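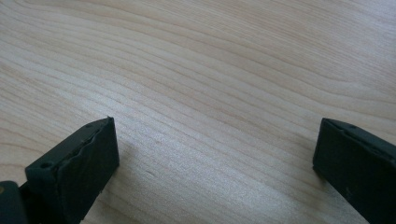

Ecaterina Ciobanu disputes that the gripper failed without warning. By her account the Rana logged 18 slip events in April before it dropped anything. "The threshold was 2 newtons too low," she said. "It closed, read contact, reported a grip."

Rizwan Soomro, who reviewed the logs at Inonora, blames the pad — the pad appeared to bulge along one edge. "Pads get changed at 2000 cycles. I'd inspect at 300."

The arm stays locked out.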